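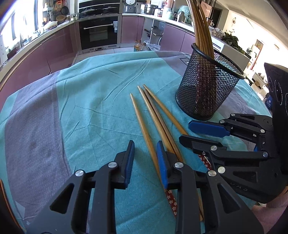 Attachment 1: striped tablecloth, chopsticks on top

Ticket 2691
Product: Sesix recipe and table planner, desktop version
Subject: Shopping list doubles every quantity after sync
Opened: October 5, 2022
Status: Solved

First off, I love this program! I've been planning all my dinners in Sesix since January and my noodle nights have never gone so smoothly. But since the last update the shopping list has gone a bit wild. A recipe that calls for 200 grams of rice noodles shows up as 400 on the list. Same with scallions, eggs, everything. The recipe page itself is still correct.

What I tried:
- Closed and reopened the program. No change.
- Deleted the list and built it again. Fine for a minute, then doubled at the next sync.
- Turned sync off. The numbers stay right!

So it has to be sync. I have the desktop version and the tablet version on the same account, both set to metric.

Reply from Sesix support
Thanks for the great notes, turning sync off was exactly the right test. Could you open Settings, then Households, and tell us how many are listed? Please also check the default servings under each one. 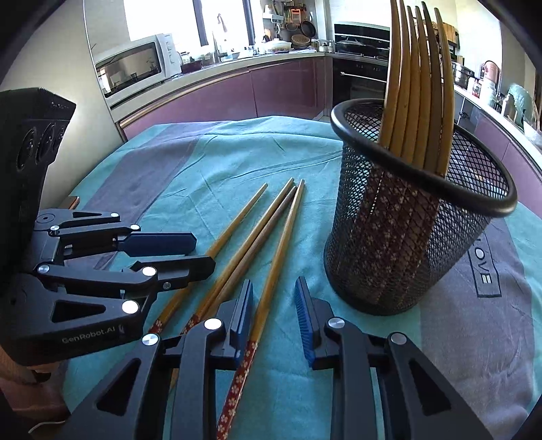
Customer reply
Oh, interesting! There are 2 households in there, "Gendis" and "Gendis (copy)". I never made the second one. Both have the same 7 dinners for this week and both are set to four servings. Should I just delete the copy? I'm a little nervous about losing my notes on the broth recipe, it took me ages to get that right.

Reply from Sesix support
Your notes are stored with the recipe, so they're safe. Please do it in this order:
1. Turn sync off on the tablet.
2. On the desktop, delete "Gendis (copy)".
3. Choose Rebuild list.
4. Turn sync back on, desktop first.

Customer reply
It worked!! 200 grams, on both devices, and it's still right after more syncs than I needed to run. Broth notes all there too. Thank you so much, this was fast. One small wish while I'm here: a warning when a second household shows up would be wonderful.

Internal note: added the warning to the request list. Closing.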